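How to Clean and Freshen an Old Wooden Cabinet

Posted 09/12/2019

If you have a big old wooden cabinet standing in a spare room or an office, chances are it has been doing its job quietly for years without much thanks. Mine came to me from a house clearance over in Jurkbridge, and for the first few months I did nothing but fill it up. Then one morning in January I opened the door to look for a folder and a smell came out that I can only describe as wet newspaper and old crayons. So I set aside a weekend, made a pot of tea, and went through it properly from top to bottom. I've done it every year since then, and I've gotten a good deal quicker at it!

You won't need much. A pile of soft cotton cloths (old T-shirts are perfect), a bowl of lukewarm water with a few drops of dish soap, a dry paintbrush an inch or two wide, a vacuum with the brush head, some baking soda in a saucer, and a small tin of furniture wax. I use a clear one from Omberg, which is the hardware store near me, but any plain paste wax will do. Try it on the inside of a door first and let it sit overnight before you go any further.

Start with whatever is on top and work down. Lift off anything sitting in the upper section and put it on the bed or on a clean sheet on the floor, in the order it came off, so that you aren't guessing later on. If you keep binders or files up there, wipe their spines while you have them out. Fabric that has been lying along a shelf can go straight in the wash. It's surprising how much dust one strip of cloth will hold on to.

Now take the dry paintbrush to the grooves. A cornice with lines cut along it is a lovely thing to look at and a real dust trap, and a damp cloth will only push the dirt deeper and leave a gray stripe behind. Brush along each groove in one direction, holding the vacuum nozzle just underneath with your other hand. Curved rails want the same treatment, and don't forget the top edge, which you'll need a step stool to reach on a tall piece.

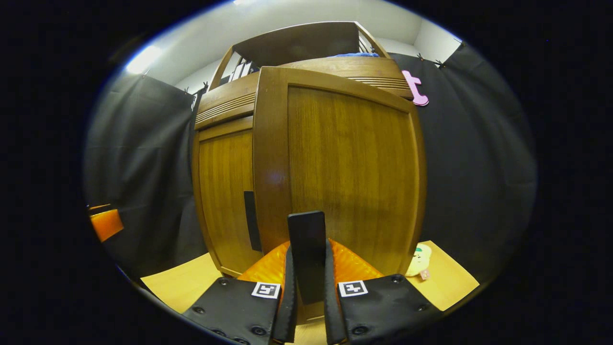
Once the dry dust is gone you can bring out the soapy water. Wring the cloth until it feels barely damp, and always wipe with the grain. On most cabinet doors that means top to bottom in long, slow strokes, beginning at the upper corners where the frame meets the panel. Go over each stretch with a dry cloth right away. I do one door, dry it, and then move on to the next, and I try not to answer the phone in between.

Handles need a little extra attention because hands leave grease there that you don't notice until it's gone. Wrap the cloth around one finger and run it along the handle and then along the wood on both sides of it. If there is still a sticky patch, a second pass with fresh water usually takes care of it.

Next comes the inside. Vacuum the corners and the back, wipe everything down, and leave the doors standing open for at least 8 hours. If you have heavy curtains near the cabinet, pull them well back for the day so the air can move — they hold on to smells every bit as much as the wood does, and it's a good moment to run the vacuum brush down the folds. Put the saucer of baking soda on the bottom shelf overnight with the doors shut. For a stubborn smell I've had to do this three nights running, changing the soda each time.

Waxing is the part I look forward to. Take less than you think you need, rub it in with small circles, then finish along the grain. Wait 15 minutes and buff it with a clean cloth until it stops dragging. A honey-colored wood comes up beautifully with this, with a soft shine and no slippery feel to it.

Before you put everything back, take a look at the floor around the base. Things collect there, and they always seem to be things that belong in some other room. I keep a basket from Balis by the door for them and sort it out afterward with my feet up.

Then load the shelves again, heaviest things lowest. Give the wax a full day before you lay any fabric on it, and leave a little space between the binders and the side of the cabinet so you can get a cloth in there next time.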